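Robot learns table assembly, with plenty of help
Jan 6, 2019

Grukex says its new training method lets a robot arm put together small white parts after watching 12 demonstrations. The results, posted this week, deserve a slow read.
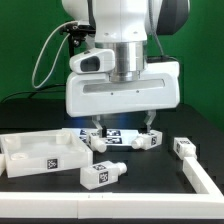

What was tested

The arm has to pick up tagged blocks and work around a shallow tray. Each part carries a printed black-and-white marker, so much of the hard seeing is done before the arm moves. 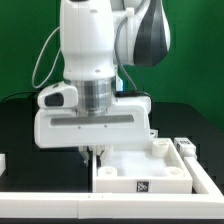 Project lead Mafalda Louro reports 830 trials on a single table. The paper gives one overall success rate and doesn't break it down by step, so a reader can't tell which part of the job fails most. 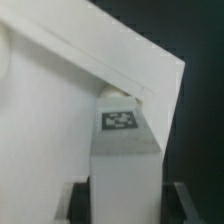 Grasping gets 2 paragraphs. Laurinda Azevedo of Garetti, who was not involved, wants to see the same runs with the markers taken off. "Otherwise you're testing the stickers," she said. Louro says that work is planned for later in January. 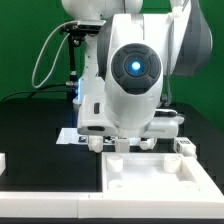

Filed under: Robotics, Research

Code has not been released.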